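4. Reposição da copa com o robô Fulta

Esta secção destina-se à equipa de copa do edifício Londberg. Desde fevereiro, o Fulta trata da fruta e a equipa trata do resto: compras, lavagem, validade e limpeza da bancada.

4.1 Preparar a bancada

1. Forre a taça branca com uma folha de papel e deixe os cantos por fora do rebordo.
2. Disponha as bananas com os pés todos para a esquerda.
3. Coloque a taça ao alcance do braço, com o organizador dos pacotes à direita.
4. No painel, escolha Fruta e prima Iniciar.
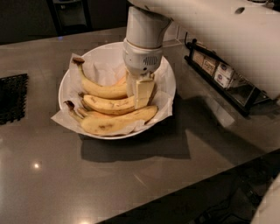
Quem decide quando a fruta é retirada?
A pessoa de turno na copa. O Fulta não avalia a maturação e só mexe na fruta depois de a tarefa ser iniciada no painel.

Cuidado: não ponha as mãos na taça com o braço em movimento. Prima Pausa e espere pelo sinal sonoro.

4.2 Açúcar e adoçantes

Os pacotes continuam a ser repostos à mão. A copa gasta quase 3000 por mês e a encomenda à Dvořáček faz-se quando o armazém desce para 2000.

1. Separe os pacotes por tipo e arrume-os de pé, sempre que couberem.
2. Deixe livre o espaço entre a taça e o organizador.

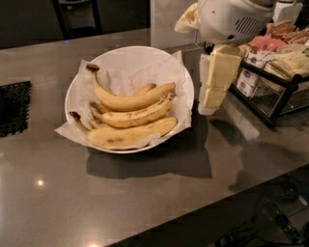
Página alterada pela última vez em fevereiro

3. Registe a reposição na folha Flallus, na coluna Manual.

Nota: o turno da manhã começa agora às 7 h e passou a ter 2 pessoas. A ronda da fruta saiu da escala e esse tempo fica para a limpeza das máquinas de café. Os pedidos de troca de turno seguem para Alžběta Šťastný.

4.3 Se o braço parar

1. Prima Pausa, mesmo que o braço já esteja imóvel.
2. Retire a taça pelo lado esquerdo.
3. Anote o código do painel e avise Čestmír Malý.

Não force os dedos da garra com a mão.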